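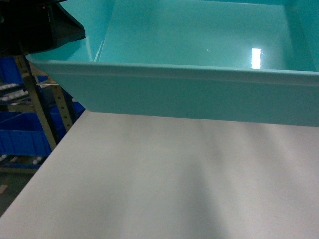

Flarura support says the tubs are within tolerance and that a bit of give in the rim is normal for the turquoise ones. They also want to know whether we've tried warm water.

Ticket 1849
Opened: 22/09/2023
Site: Werine store, sorting bench
Subject: Turquoise tubs jamming when nested
Status: Open (was closed by supplier, reopened by me)

Warm water. Yes, we tried it, on four tubs, before I ever wrote to them. Two came apart and two didn't, and the two that did would probably have come apart with a good thump anyway. I wouldn't call that a fix.

Background for whoever picks this up. We took 41 of these from Funesus in March to replace the old grey crates. The brochure says they nest and release "freely". They nest, I'll give them that. Leave a stack overnight and you need one person standing on the bottom one and another hauling on the top.

Log

Entry 1. Stacked six empty, clean and dry. Left for an hour. All came apart by hand with a bit of swearing. Supplier would call this a pass.

Entry 2. Same six, left overnight. Third and fourth stuck fast. Got them apart by squeezing the long sides in and rocking. One now has a white stress mark under the rim, so I'm not keen to repeat that as standard practice.

Entry 3. Supplier suggested silicone spray. I don't want silicone spray anywhere near things that get sorted and bagged afterwards. Tried a dusting of cornflour instead. It helped for a day and then we had cornflour on everything.

Entry 4. Strip of cardboard down each short end before stacking. Works. It also means cutting cardboard for every tub, and the stack is taller than the shelf allows. Maximum gap is 400 mm and we were over it with five.

Entry 5. Supplier says we may have mixed two batches. Checked the underside: every one of ours says 226, so unless they reuse the number, that theory's gone.

Entry 6. Someone at the Sayegh site reckons theirs never stick. Asked how they store them. Side by side on the floor, not nested. Well, no, they wouldn't stick then, would they.

My view, for what it's worth: the walls are too smooth and too close to the same slope all the way down, so the air can't get back in when you pull. A few small lugs under the lip would sort it. I've put this to Flarura twice and got the same paragraph about tolerance both times.

Current workaround: no more than three in a stack, cardboard between, none left nested over the weekend. Tubs in use on the bench are fine. They slide about a bit when empty but that's a separate gripe and I haven't raised it.

Requested: replacement with a lugged version, or a credit. Not interested in a voucher.

Next action: with supplier. Leave this open please, even if they mark it resolved again.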